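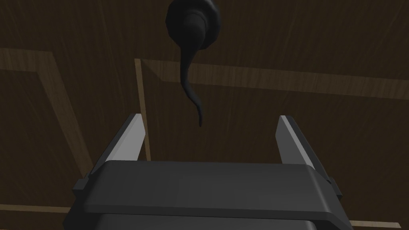 I drive an old estate car from 1998, a Wireck, and in my country there are not many of them left. The spare parts come slowly and the garages do not like to see me. So when the battery began to be weak in the mornings, I decided to buy a charger and look after it myself. I chose the Drokuline Nultau, the smaller model, and I have now used it for two winters.

The charger comes in a plain carton with two clamps, a cable with ring ends, and a manual in many languages. The English part is short but correct. I could understand everything except the page about the recovery mode, which I had to read several times. The mains cable is long enough for my garage, but the cable to the battery is too short in my opinion. I must put the charger on top of the engine or on a stool beside the car, and I don't like either.

To use it is simple. You connect the red clamp, then the black one to a metal part of the body, then you put the plug in the wall. The charger finds the type of battery by itself. There is one button, and with it you choose between the normal programme, the cold weather programme and the recovery. When the battery is full, a green light comes on and the charger goes to maintenance. I left it connected during the whole of December last year, when I was travelling, and the car started at the first turn of the key.

The display shows the voltage and the charge in per cent. I don't trust the per cent very much. Once it said 100 after a short time, I took the clamps off, and the next day the battery was weak again. Now I wait for the green light, and since then I had no such problem. The voltage I have compared with my own meter, and the difference is very small.

The recovery programme I tried on another battery, from my brother's van, which had been standing since the summer. It needed a night and most of the next day. The battery took the charge but it did not keep it for more than a week, so he bought a new one anyway. I do not blame the charger for this. The manual says clearly that a battery which is too old cannot be saved.

What I like less: the fan is noisy, more than I expected from such a small box. If your garage is under a bedroom, you will hear it. The clamps are good but the plastic on the red one has already a crack near the spring. I wrote to Drokuline and they offered me a new set for free, but I had to pay the postage.

Before this one I borrowed a Tveit charger from a neighbour. It was heavier and had a better cable, but it did not stop by itself, and I was always afraid to forget it. For a modern car with a start-stop battery I would look at the bigger Nultau, because the small one needs very long for those.

My total is four stars of five. The missing star is for the short cable and the fan.

Written on November 19, 2020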